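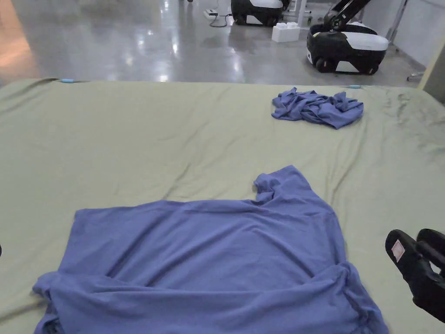

A blue T-shirt spread out on a green sheet.

23/12/2025

The laundry room on Halilović Street

Dear neighbors, I promised in the last newsletter that I would write about the fathers' laundry evenings, and then I went and filled all my space with the parking news, so I owe you this one properly.

For those who have moved to Plarneck in the past year, the laundry room is the low brick building at the bottom of Halilović Street, next to the shoe repair. It used to be a place where you put your coins in, sat on a hard chair and went home again. Then a father of three who lives upstairs began staying on in the evenings to do washing for two families on his landing. Both had new babies, and one of the mothers was recovering from an operation. He wouldn't take any money, although I'm told he did accept a great deal of soup.

Word got around, as it does here (you can't buy a new doormat on that street without hearing about it by supper). Another father asked if he could take a turn, and then his brother-in-law, and by the end of the summer there were 16 of them, most with small children of their own and jobs that start earlier than I like to think about. They wash, dry and fold for any household in the neighborhood that is having a hard stretch. It might be a new baby, a broken hip, a parent working double shifts, or just one of those months when everything comes at once. You don't have to explain yourself. You leave your bag with your door number on it and somebody brings it back the next evening.

I went down in November to see it for myself and ended up staying until they locked up. One of the men told me he had never folded a fitted sheet in his life before he joined, and that his mother laughed so hard on the phone that she had to sit down. Another brings his daughter along, and she does her spelling at the table by the window and is very strict about pairing socks. I came home smelling of soap powder and feeling better about the world than I had in weeks!

They were washing for 26 households when I visited, and as you can imagine that is hard on the machines. Two of the old dryers gave up for good in the fall. The winter supper at the Horix hall raised 2000 toward replacing them, and the cake table brought in another 300 all by itself, which says a lot about the lemon cake. The first new dryer is already in and running. The second is on order through Prultix, the repair shop by the bus station, and they are fitting it without charging for the work. Thank you to them, and to everyone who bought a ticket or washed up afterward.

The evenings carry on right through the holidays, apart from New Year's Eve. If you know a family who could use a hand but would never ask, do mention it quietly at the counter. Plain powder is always welcome, the unscented sort if you can, and so are sturdy bags with handles. Hangers they have plenty of, so please keep yours at home.

And if anyone is missing a child's gray mitten with a button on the cuff, it is on the shelf by the door.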